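Testers Wanted for the Travitz Hand Quilting Patterns

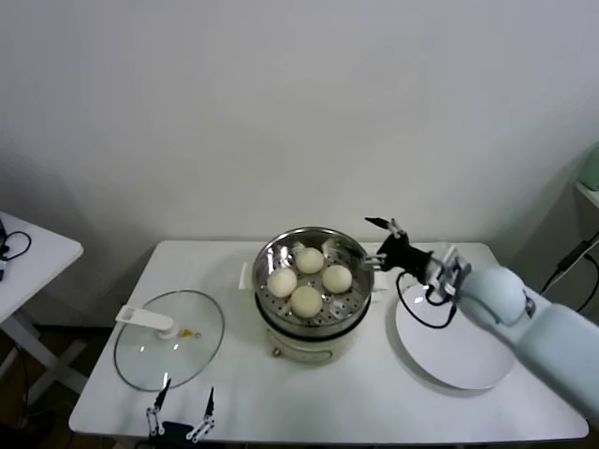
Electric steamer pot with its basket in, on the white table.

I have been burned by quilt patterns, and I expect you have too. Cutting charts that leave you short a strip. "Beginner friendly" blocks full of set-in seams. Before Travitz prints its next four patterns I want people who will sew them as written and complain in detail.

We need testers from February on. Each of you gets one pattern, either a lap size (100 pieces) or a twin (246 pieces), and eight weeks to finish the top. Quilting and binding are up to you. I don't need them.

What we pay: $114 for a lap top, $300 for a twin, sent when your notes come in. You keep the quilt. Fabric is on you, and I know that eats a good part of the money — do the math before you write.

Please apply if you have pieced at least three tops and own a quarter-inch foot you trust. I don't care how many followers you have. Pretty photos are nice, but they have never fixed a bad measurement. If you tend to correct a pattern in your head and keep going, write the correction down or this won't suit you.

Friends of the designer, Dzifa Akolgo, please sit this one out. She agrees, a little grudgingly.

Send a few lines and one picture of a seam from the back to Geetha Varma, pattern testing, Travitz. Tell her about the worst pattern you ever finished.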